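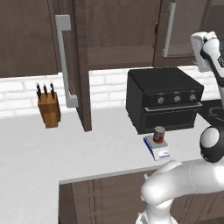
We spent most of the spring comparing two controllers for the single-arm kitchen tasks, and the results are now in. The first is the position controller we have used since January. The second is the compliant controller that Jianguo Lu wrote for the Cullau project, which lets the arm give a little when it meets resistance. Both were run in simulation on the same white arm, with the same gripper and the same kitchen layout: upper cabinets with long bar handles, a toaster oven with three knobs, and a can standing on a small digital scale in front of it. The scale and can sit close to the oven door, and that placement made up a good share of the trouble described below.

Each controller got 398 attempts, split between opening a cabinet by its handle and lifting the can off the scale. The starting pose of the arm was changed a little every time. An attempt was stopped if it ran past 29 seconds.

On the cabinet task the compliant controller did clearly better. A door swings on an arc, and the position controller tends to pull in a straight line until the fingers slip off the bar. With the compliant controller the wrist follows the door around. Lihua Jiang went through the failed attempts and found that most of the remaining ones came from a poor first grasp, with the fingers closing too near one end of the handle.

The can was a different story. The position controller was faster and cleaner here. The compliant one sometimes touched the can, backed off, and nudged it across the platform before closing. In 8 attempts it pushed the can into the toaster oven. Raising the stiffness for the last five centimeters of the approach fixed most of this, but that setting was added late and is not counted in the main numbers.

We also tried the Grornier gripper model, which has wider fingers than our standard one. It held the cabinet handles well but had trouble getting down beside the can without touching the oven. We have set it aside for now and will come back to it when the narrow finger version is ready.

The next round will use the compliant controller for doors and the position controller for picking, with a switch between the two in the middle of a task. Jianguo is writing the switching code and expects to need help with testing. The settings files and logs are in the Brekik folder on the shared drive, dated 4 Jun 2018. Please copy them before making changes, and send any questions about the failure notes to Lihua.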